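Omora 테이블 정리 모음 README

밝은 회색 상판 위에서 물건을 치우고 다시 놓는 과정을 모은 폴더예요.

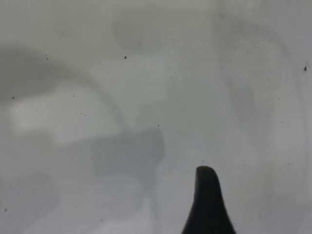

제가 이 모음을 만들면서 제일 오래 붙잡고 있었던 건 그릇도 컵도 아니고 상판이었어요. 처음엔 나뭇결이 진한 탁자를 썼는데, 흰 접시는 잘 보여도 갈색 받침은 자꾸 묻히더라고요. 그래서 Tinard에서 나온 무늬 없는 상판으로 바꿨습니다. 바짝 다가가서 보면 매끈하고 광이 없는 면에 흐릿한 그림자가 져 있어요. 왼쪽 위로 손잡이처럼 휘어진 큰 그림자가 지고 그 밑은 거의 하얗게 밝은데, 저는 이런 명암 차이를 일부러 보정하지 않았어요. 집에서 상을 치울 때도 빛은 늘 이렇게 얼룩덜룩하니까요!

들어 있는 것

정리 기록은 모두 500건이고, 물건은 65종이에요. 컵, 접시, 수저, 행주, 양념통처럼 밥 먹고 나면 상에 남는 것들이 대부분입니다. (양념통 뚜껑은 따로 세지 않았어요. 세다가 포기했습니다.) 기록은 폴더 9개로 나눴고, 폴더 이름은 그때 상 위에 있던 물건 중 제일 큰 것을 따라 붙였어요. 그러다 보니 "냄비" 폴더에 찻숟가락이 잔뜩 들어 있기도 한데, 이름만 보고 놀라지 마세요.

치우는 순서

정해 둔 순서는 없어요. 다만 저는 습관적으로 큰 것부터 치우고 행주를 맨 나중에 집는 편이라, 그 버릇이 기록에 꽤 묻어 있을 거예요. 다른 순서가 필요하시면 Flerero 폴더를 먼저 보세요. 거기는 작은 것부터 치운 기록만 모아 놨어요. 수저를 통에 꽂는 동작이 많고, 컵을 포개는 건 조금밖에 없습니다.

메모 읽는 법

기록마다 짧은 메모 파일이 하나씩 붙어 있어요. 첫 줄은 물건 이름, 둘째 줄은 놓은 자리, 셋째 줄은 제가 그날 적은 잡담입니다. 잡담은 지워도 아무 문제 없어요. 물건 이름은 평소 부르는 대로 적어서 "국그릇"과 "대접"이 섞여 있는데, Gil 목록 파일에 같은 물건끼리 묶어 뒀으니 맞춰 보실 때 쓰세요.

아직 손봐야 할 것

- 51건은 메모의 둘째 줄이 비어 있습니다. 2월에 몰아서 정리하다가 빠뜨렸어요.
- 투명한 유리컵은 밝은 상판에서 윤곽이 약해요. 어두운 깔개를 깔고 다시 해 볼까 하다가, 깔개를 넣으면 또 다른 모음이 될 것 같아서 일단 그대로 뒀습니다.
- 행주는 접은 것과 뭉친 것을 같은 이름으로 적었어요. 다음 판에서 나눌 생각입니다.

사용

공부용이나 취미용이면 편하게 쓰세요. 다시 나눠 주실 때는 이 파일만 같이 넣어 주시면 됩니다. 빠진 메모를 채우셨다면 고친 파일만 따로 보내 주세요, 정말 반가울 거예요.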